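维恩维尔小件家具开放日参观记录

2023年11月19日,星期日

吉尔特(Gilter)装配车间每年对外开放两次,上一次在八月,我因行程冲突没有赶上。本次参观路线分为三段:原料与注塑区、零件检验区、装配台。全程由车间的 Maribel Sotelo 带队,讲解工艺的是负责结构的 Telmo Llorente。以下按参观顺序记录,重点放在装配台上的一款小型白色塑料桌,因为我去年给单位阅览室采购过同类产品,对其接口问题比较关注。

一、到达与登记

车间位于 Wurnville 镇东侧,与 Llanos 仓储区隔一条货运道。从火车站出发可乘20路公交,终点站下车后沿围墙步行即到。登记处在北门,需出示证件并领取胸牌,我的编号为3821。包和外套须存放在门口的柜子里,鞋套自取。当日上限100人,分批进入,每批之间留有间隔。候场区有饮水机,没有座位。

注塑区只能隔着玻璃看。当天是周日,机器停机,讲解以展板为主,内容包括模温控制、浇口位置和脱模斜度。展板文字较密,字号偏小,站在第二排基本读不清。Llorente 在此停留时间最长,主要讲了薄壁件的翘曲:平板类零件如果只靠加厚来保证刚度,冷却时间会明显拉长,中部还容易缩痕,所以一般用较薄的板面加背面筋条。这一段与后面装配台上看到的结构能够对应,建议参观者不要跳过。

检验区陈列了通止规、平台和几件剖开的试样。试样标签上写的是 Flalby 系列,但标签只有内部料号,没有尺寸和公差。我询问螺纹规的检验频次,得到的答复是按批抽检,具体比例不对外公布。

二、桌腿

装配台设在最里面的一间,墙面为白色,没有张贴任何东西。这款桌子由一块桌面和四条桌腿组成,全部为白色塑料,腿与桌面用螺纹连接,不另配螺钉,也不需要工具。

桌腿是细长管件,一端扩大为带螺纹的圆筒形接头。讲解中提到,管身与接头之间的过渡段是受力较大的部位,侧向推桌子时弯矩集中在这里,扩径的目的之一就是增加这一段的截面。 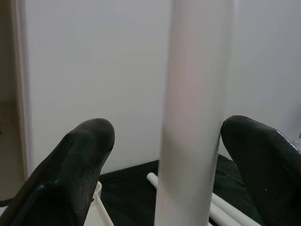

关于管件的直线度,Llorente 的说法是:单条腿有轻微弯曲时,装好后肉眼不易察觉,四条腿方向不一致时则会表现为桌面晃动。因此检验时除了量单件,还要抽样装成整桌,放在平台上查四脚着地情况。我们单位那一批桌子正是这个毛病,当时以为是地面不平,后来换了位置仍然晃。

另一个问题是腿的互换性。四条腿规格相同,不分左右前后,任何一条都可以旋入任何一个孔位。对用户而言省去了辨认步骤,对仓库而言备件只需要一个料号。缺点是如果某个孔位的螺纹受损,用户往往会反复换腿去试,反而把好的螺纹也磨坏。

三、桌面背面

装配时桌面倒扣放置,台上铺黑色布。白色零件放在深色底上轮廓清楚,布面也能减少正面划伤。四条腿并排放在桌面右侧,接头朝外,开口内可见浅色的螺纹棱线。

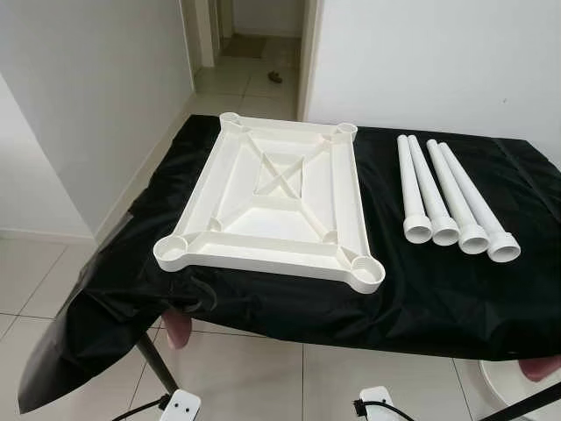
桌面的四角各有一个圆形腿座,腿座与外缘的圆角连成一体。中间是一个略小的内凹矩形,其中有交叉的对角筋;矩形四角另有斜筋通向腿座,内角处加了小三角形的加强片。从受力上看,这种布置比较直接:桌面中部的载荷经对角筋传到矩形框,再由斜筋传到腿座,最后进入桌腿。

我提的问题是,为什么不采用更密的方格筋。Llorente 的回答有两点。其一,方格筋的交叉点多,每个交叉点都是局部厚点,正面容易出现缩印;其二,小型桌的载荷不大,刚度主要由外缘的翻边提供,中间的筋以防止板面下凹为主。他没有给出载荷数据,说产品说明书里会写明,但现场没有说明书可供翻阅。

同行的一位参观者关心清洁问题,即背面的凹槽是否容易积灰。Sotelo 表示正常使用时背面朝下,积灰有限,若存放时倒扣,应加盖布或套袋。 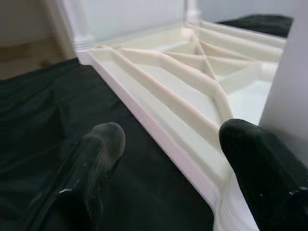
筋条的高度与外缘的关系也值得注意。如果筋条高出外缘,桌面叠放时会由筋条受力,容易顶伤下面一块的正面;外缘略高则由整圈翻边承重,较为稳妥。据介绍,库房叠放时每两块之间垫一层薄纸。我没有看到叠放的实物,这一点只能照录。

筋条顶部做成圆角,手摸背面时不会硌手。家用小桌常被小孩从下方抓握,边缘处理不宜省略。我们那批旧桌子的背面有毛边,后来是用砂纸逐张处理的。

四、旋入与顺序

讲解中给出的装配步骤不复杂:桌面倒扣放平,腿垂直对准腿座,先反向轻转,感觉到螺纹落入起点后再正向旋入,到底后停止,不再加力。塑料螺纹的主要失效方式是错扣。腿较长而螺纹段较短,顶端稍有偏斜,根部就可能错位,初始几圈因此要慢。

安装顺序没有强制要求。Llorente 个人倾向于先装远侧两条,再装近侧两条,理由是手臂不必越过已经立起来的腿。也有人习惯沿对角装,这对用螺栓压紧的结构有意义,对各自独立的螺纹腿座影响不大。
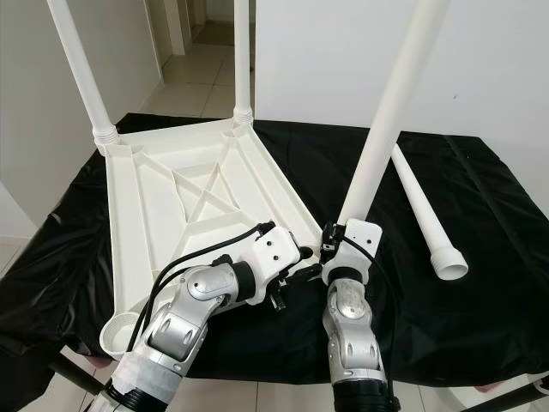
远侧两条桌腿已旋入腿座,近处左角的腿座尚空。

判断是否旋到位,可以看接头与腿座端面之间的间隙是否均匀。一侧有缝、一侧贴合,通常说明错扣,应退出重来,不要试图靠继续旋紧来消除。拆卸时逆向旋出即可,长期不用的桌子建议拆腿平放,避免立放时外力把腿座掰裂。

五、其他

问答环节安排在装配台旁,时间偏短。有人问及回收料的使用,答复是外观件不用,内部托盘使用。有人问能否单独购买桌腿,答复是可以,向售后报料号即可,最少购买2条。

不足之处有三项。装配台前的站位太窄,后排看不到桌面背面的细节;展板只有一种语言,外地参观者需自备翻译;出口与入口共用北门,两批人交接时有拥堵。若下一次仍按此路线,建议选第一批入场,并预先把问题写好。

存包柜在参观结束后需自行清空,胸牌投入北门右手边的回收箱。返程公交周日班次较少,站牌上的时刻表以张贴版本为准。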